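To: workrooms-list
From: Facilities Office, Cattaneo Building
Subject: Re: Table coverings and cleaning supplies in the shared workrooms

Dear list members,

The Facilities Office thanks the Wakico office for the message quoted below, and the other tenants who wrote to us directly. The questions overlap a good deal, so we are answering them together on the list.

> On Tuesday, the Wakico office wrote:
>
> We would be grateful for a clear statement on table coverings. The
> notice by the sink on the second floor says plastic sheeting is to be
> used for all wet work. The notice inside the supply cabinet says paper.
> Our members have been following whichever one they saw first, and in
> June we were charged for marks on a table that had been covered
> according to one notice and not the other.
>
> We would also like to know who pays for the rolls. Our group has bought
> its own since the winter, and we understand that other tenants have not
> had to.
>
> Finally, is the Drekelell spray still approved for the white tables? The
> bottle in the cabinet has been empty for several weeks.

1. Which covering to use

The notice by the sink is out of date and has been taken down. Brown paper is now the standard covering for all tables in the Cattaneo Building workrooms, including those with white tops. Plastic sheeting may still be used for plaster, dye and similar wet work, but it must be laid over paper and removed the same day. Most of the marks recorded over the past year came from plastic left in place overnight, with moisture held under it.

Paper should be matte and uncoated. Coated wrapping paper slides on the tabletop and does not take tape well. Tenants who already hold a supply of coated paper may use it up on the benches in the loading area.
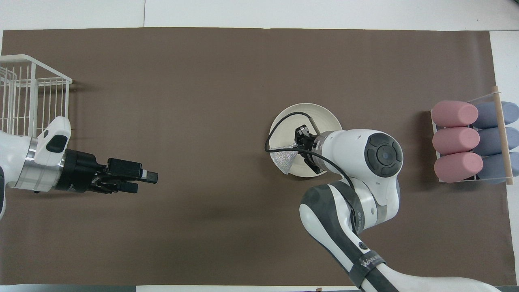 Matte brown paper laid as a table covering.

2. Fixing and removing the paper

Please use low-tack paper tape only. Packing tape and cloth tape leave a residue on the white tops, and cleaning it off takes much longer than the job it was meant to protect. Two tenants have asked whether clamps are allowed. They are, provided that the jaws are padded and that the clamps are taken off when the table is released to the next group.

Paper that is dry and clean may stay in place between sessions if the same tenant has booked the table again. In all other cases it should be folded inward and put in the recycling cart at the end of the corridor. Paper with paint, oil or adhesive on it goes in the gray bin and must not be mixed with the rest – the hauler turned away a full cart in the spring on that account.

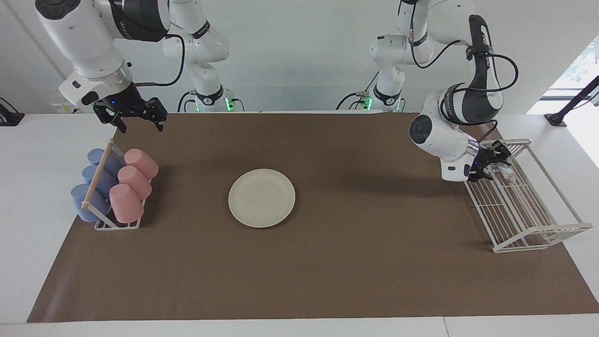 The question of cost is less simple. Under the Tresa agreement, which covers the second-floor rooms, table coverings are listed as a shared supply and are paid for out of the room fee. The first-floor rooms came in under an older arrangement that does not mention coverings at all. We accept that this has led to unequal treatment. From the start of the next billing period, rolls will be supplied on both floors at no extra charge, and tenants who bought their own may send us receipts for credit. Some 35 rolls have been ordered, and they will be kept in the supply cabinets. Please sign for each roll on the sheet inside the door. A tenant needing more than 16 rolls in one billing period is asked to write to us in advance.

As to Drekelell, the spray remains approved for the white tables, applied to a cloth and never directly to the surface. It is not approved for the oiled benches. New bottles have been placed in the cabinets on both floors.

The June charge to Wakico has been withdrawn, and a corrected statement will be mailed. Any other tenant who was charged for table marks while following the old notice should reply to this office off the list, giving the room and the table concerned.

A printed version of these rules will be posted by each sink. The Tresa rooms will close at 2 p.m. on Friday so that the supply cabinets can be restocked, and bookings after that hour have been moved to the first floor.

Facilities Office
Cattaneo Building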